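Home Display and Small Retail, Unit 6: Showing Plates and Flat Ware
Handout by Melahat Güler

Last unit covered shelves and sight lines. This one is about single pieces: what holds them up and how far apart they go. Read it before the workshop and bring one plate of your own, any size.

1. Stands
A stand should be heard from less than the plate. Plain wire in a dark color works with most glazes. Check three points before you buy: the width of the arms, the height of the back, and the depth of the lip that stops the plate from sliding.
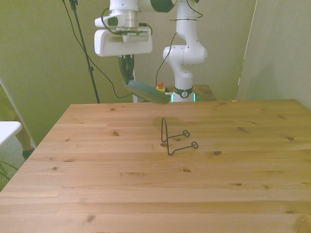 Wide arms suit platters. For saucers, use a narrow stand or bend the arms in a little - soft wire will take this once or twice, then it weakens. Felt dots go on the contact points if the plate has gilding.

2. Angle
Plates with a painted center can lean back quite far. Plain plates look better closer to upright, where the rim catches light. Do not go fully upright on an open shelf. Doors slam and trucks go by. 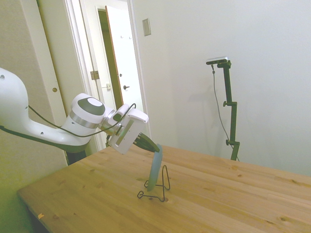
Fig. 2. Pale blue-gray plate on edge, tilted.

3. Spacing
Start with 6 inches between rims on a long table, then close the gaps until the row reads as one group. Eylül Taşdemir used 11 plates for her Panditia window and left the space at one end bare for the price card.

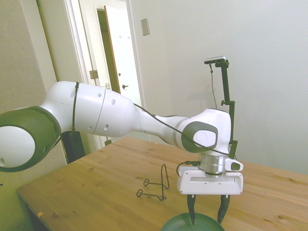 Odd numbers are a habit, and even rows are fine if the sizes differ. Keep the largest piece off center.

For next time: sketch a table layout for 17 pieces, with no more than three stand sizes. Mark the light source. Sketches go in the folder by the door.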